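Introduction to Automation
Unit 5 handout: Notes from the Lindholm visit
Instructor: Tala Azar

Read this before the lab. It covers the March visit to the Lindholm workshop, and the questions Denise Hebden took at the end. If you missed the trip, these notes plus the reading from Unit 4 are enough to do the write-up.

What we went to see

Lindholm builds two-armed robots for work in kitchens and small shops. Barry Catterall ran the demonstration and Terence Lambert handled the software side. The group was split into two, and both halves saw the same tasks in a different order. My notes follow the second group.

The robot they showed us is called Bomby. It has two arms with a simple gripper on each. There are no fingers in the human sense. Several of you asked about this on the bus, and Barry's answer was that a plain gripper breaks less often and is quicker to swap. He keeps spares in a drawer.

Household appliances

Most of the session was about appliances. An appliance is designed for a person standing in front of it, with a hand that can feel a button give. Touch buttons are harder for a robot than knobs or levers. A touch button doesn't move, so the arm gets very little back from it, and the robot has to look at the display to find out if the press counted.

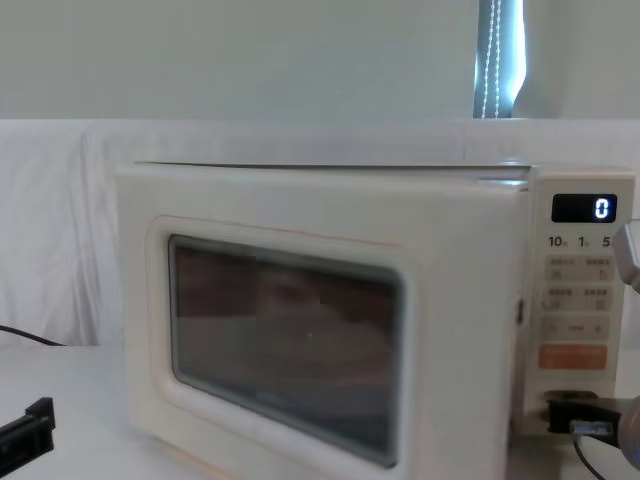 Terence broke the job into stages, and you should use the same stages in your write-up:

Find the appliance and work out which way it faces.
Find the control you want.
Bring the gripper up to it without hitting anything next to it.
Press, then let go.
Check the display.

The third stage took the most explaining. Controls are packed close together, and a gripper is wider than a fingertip. The arm has to come in at an angle where the other buttons are clear, and the second arm has to stay out of the way while it does. With two arms there is also the question of which one should go. Lindholm's rule is that the nearer arm goes unless it is already holding something.

Learning from people

Bomby's tasks are not written out line by line. A person moves the arms through the job, the movements are recorded, and the software learns from the recordings. Terence said the appliance set had 73 recordings in it when we came, and that he would like a lot more. He also throws some away. A recording where the operator hesitates or changes their mind teaches the robot to do the same — Howard Greenwood asked if that was ever useful, and Terence said sometimes, if the operator was correcting a mistake.

Questions from the group

Can it use any microwave? No. It does best on models it has been trained on. A new layout usually means new recordings.

What happens if a press doesn't register? It tries again, up to 2 times, then stops and waits for a person.

Why not connect the appliance to the robot by radio? Denise said customers ask this too. Most of them want to keep the appliances they already own.

For next time

Write one page on a single appliance you use at home. List every control on it and say what feedback each one gives (sound, light, movement, or none). Then go through the 5 stages and say where you would expect a robot with two grippers to have trouble. Pages are due by 8 in the morning, in the box outside my office.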